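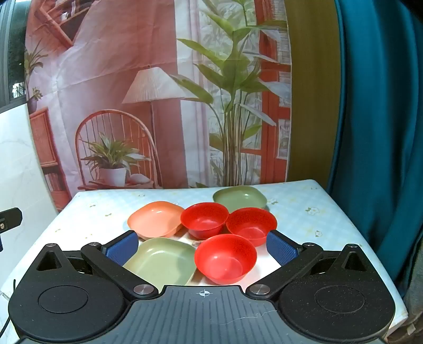
Estport Eats: where we've got to
11 Jul 2025

Hi Kenza,

You asked for something short on how the restaurant guide is coming along, and I promised I'd keep it to a couple of pages, so let's see how I do. Mostly good news, one late item, and a question about the printing money at the end.

Eating our way around town

I love this part of the job, obviously. When Hestirmont agreed to fund the guide, the plan was to cover 50 places to eat in Estport, each one visited at least twice by two different people. All 50 have now had their first visit. The second visits are slower going, mainly down to the Harbor end of town, where half the kitchens close early in the week and the other half don't take bookings. Tomos and I made three trips to the same noodle bar before we got a table (worth it, the pork broth is wonderful, and they put a boiled egg in without being asked).

Elis has taken over the bakeries and breakfast spots and is way ahead of me. She writes short, which I could learn from. Her piece on the bus station cafe is four sentences long and made me want to leave my desk and go eat hash browns.

The weak spot is still the west side. We started with a list of the places everyone already knows, and that list leaned heavily on downtown. Bleddyn went through it with me in the spring and we swapped out a few of the steakhouses for a Filipino lunch counter, a family-run Ethiopian place and the taco window behind the Probert building. I think the guide is a lot better for it! I'd like to swap two more before we close the list, and I'll send you the names once I've eaten there.

Money so far

We pay for every meal and we don't tell the restaurants we're coming, so meals are the biggest line. To the end of June we spent $1,230 on food. That's a little under what I'd set aside, thanks to a lot of cheap breakfasts. Bus fares and parking came to $100, all of it with receipts, which Reynaldo has in the folder if you want to go through them.
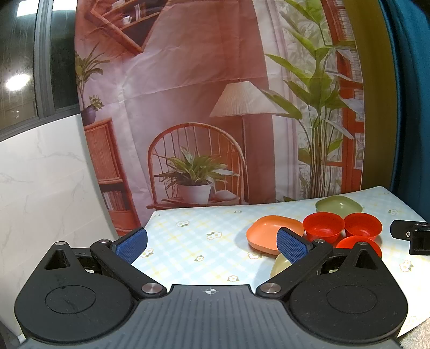
What's running late

The map. I said you'd have a draft by now and you don't, sorry. The first version looked great on a big screen and was hopeless on a phone, with all the downtown pins piled on top of each other. Reynaldo is redoing it so you can pick a neighborhood first and then see what's there. He also wants to show opening hours right on the pin, and I've said yes as long as it doesn't push us past September.

We've had to hold back two reviews as well. One place changed owners the week after our second visit and the new menu is completely different, so we'll go again. The other moved across the street and doubled in size, and the friend who told me says the dumplings are still good, but I want to check for myself (hard life, I know).

What comes next

Second visits finished, then Elis and I read each other's reviews out loud and cut the boring bits. Bleddyn checks prices and phone numbers by calling everyone the week before we go to print. The website goes up first and the paper copies follow, with the stack for the library and the visitor desk going out before anybody else's.

The printing question

Our agreement says 500 copies. Bemberg, the printer on Mill Street, has quoted us for that number on plain paper, and it fits the budget. They also quoted for a heavier cover, and that one would eat up everything we have left over from meals. I like the heavier cover, since people will be stuffing these in bags and glove boxes, but I don't want to move money between lines without asking you first. Could you let me know either way before the end of the month? Bemberg will hold both prices until then.

Call me if any of this is unclear, mornings are best.

Tomos Phillips is copied in, as he does the bookings and will be covering for me while I'm away.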